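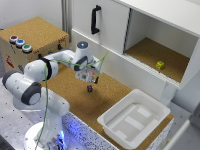
4.2 Veränderungen der Arbeit an den Umsetzplätzen

Der zweite Untersuchungsort war die Kommissionierung der Firma Ferraro in Rollau. Kleinteile werden dort aus Fächern entnommen, geprüft und in Schalen abgelegt, aus denen die Montage versorgt wird. Bis zur Umstellung war dies reine Handarbeit. Seither übernimmt an einem Teil der Plätze ein Roboterarm das Greifen und Ablegen, während die Beschäftigten die Fächer bestücken, Fehlgriffe bearbeiten und die Abläufe anpassen. Befragt wurden 23 Beschäftigte aus Früh- und Spätschicht. Ergänzend wurden an acht Schichten Beobachtungsprotokolle geführt. Die Steuerungssoftware stammt von Drumetti und wurde vom Betrieb nur in den Greifpositionen und Wartezeiten verändert.

Einarbeitung und Erprobung neuer Abläufe finden an einem eigenen Übungsplatz statt (Abbildung 1). Anstelle der Serienteile werden dort kleine Würfel verwendet. Die Beschäftigten richten Bewegungen ein, bei denen ein Würfel auf der Korkfläche oder im offenen Fach des Schranks gegriffen und in die weiße Kunststoffschale gelegt wird. Der Übungsplatz war anfangs nur für die Einweisung vorgesehen. Nach Auskunft der Befragten wird er inzwischen auch genutzt, um Störungen nachzustellen, die in der Linie aufgetreten sind.

Tätigkeitszuschnitt

Die deutlichste Veränderung betrifft die Verteilung der Arbeitszeit innerhalb einer Schicht. Vor der Umstellung wechselten sich Entnahme, Sichtprüfung und Ablage in kurzen, gleichförmigen Abständen ab. An den automatisierten Plätzen ist der Tag in längere Phasen der Überwachung und kurze Phasen des Eingreifens geteilt. Mehrere Befragte beschrieben die Überwachung als körperlich leichter, aber ermüdender. Eine Beschäftigte der Spätschicht sagte dazu: „Früher war ich abends in den Schultern müde, heute bin ich es im Kopf.“ Andere schätzten, dass sie während des Betriebs Fächer vorbereiten oder Begleitpapiere ordnen können, ohne dass sich der Takt verschiebt.

Die Sichtprüfung ist formal bei den Beschäftigten geblieben. In den Protokollen zeigt sich allerdings, dass sie sich verlagert hat. Geprüft wird nun überwiegend in der Schale, wenn mehrere Teile nebeneinander liegen, und seltener bei der Entnahme. Ein Teil der Befragten hält das für einen Verlust: Beim Anfassen seien Grate und Verformungen aufgefallen, die man im Liegen nicht bemerke. Der Betrieb hat darauf mit einer Stichprobe reagiert, bei der jedes zwanzigste Teil von Hand aufgenommen wird. Ob diese Regelung ausreicht, war zum Zeitpunkt der Erhebung zwischen Qualitätssicherung und Schichtleitung umstritten.

Eingriffe und Zuständigkeit

Bei einem Fehlgriff bleibt der Arm stehen, bis der Vorgang quittiert wird. Wer quittieren darf, war in der Betriebsanweisung zunächst nicht geregelt. In der Frühschicht übernahm dies meist die Person, die dem Platz am nächsten stand, in der Spätschicht wurde grundsätzlich die Schichtleitung gerufen. Daraus ergaben sich unterschiedlich lange Stillstände, die in der Auswertung des Betriebs zuerst der Technik zugerechnet wurden. Erst der Vergleich mit den Protokollen machte die Ursache sichtbar. Seit dem Nachtrag zur Betriebsanweisung dürfen alle Beschäftigten quittieren, die 20 Stunden am Übungsplatz absolviert haben.

Am Übungsplatz wird auch der Umgang mit den Tastern vermittelt, die in Rot, Blau und Grün auf einem Kasten neben dem Arm angeordnet sind. Die Belegung an den Linienplätzen ist dieselbe. Die Befragten nannten diese Übereinstimmung häufig als Grund, warum ihnen der Wechsel in die Linie leichtfiel. Schwieriger fanden sie die Meldungen der Software – vor allem jene, die zwischen einem leeren Fach und einem verfehlten Teil nicht unterscheiden.

Qualifizierung und Eingruppierung

Sechs der Befragten haben an einer weiterführenden Schulung teilgenommen und ändern seitdem Greifpositionen selbst. Sie sind an Störungen früher beteiligt und werden auch von anderen Plätzen angefragt. In der Eingruppierung bildet sich diese Arbeit bisher nicht ab. In den Interviews wurde das meist sachlich angesprochen, in zwei Fällen mit deutlichem Ärger. Die Werkleitung verwies auf laufende Gespräche mit dem Betriebsrat.

Beschäftigte ohne diese Schulung berichteten dagegen von einem engeren Spielraum als zuvor. Die Reihenfolge der Entnahme, die sie früher nach Auftragslage und eigener Erfahrung gewählt hatten, ist jetzt im Ablauf festgelegt. Einige hielten Abweichungen in einem Heft am Platz fest, damit sie beim nächsten Anpassungstermin berücksichtigt werden. Das Heft war nicht Teil der Einführungsplanung, wurde aber in beiden Schichten geführt.

Im Vergleich mit dem Standort Rirumcombe (Abschnitt 4.1) fällt auf, dass dort die Anpassung der Abläufe vollständig bei der Instandhaltung liegt und ein Übungsplatz fehlt. Die Befragten in Rirumcombe äußerten sich zur Technik selbst nicht ungünstiger, beschrieben ihren Einfluss darauf jedoch als gering. Wie weit dieser Unterschied auf die Organisation der Einarbeitung zurückgeht, lässt sich mit den vorliegenden Daten nicht trennen, da sich beide Standorte auch in Schichtmodell und Teilespektrum unterscheiden.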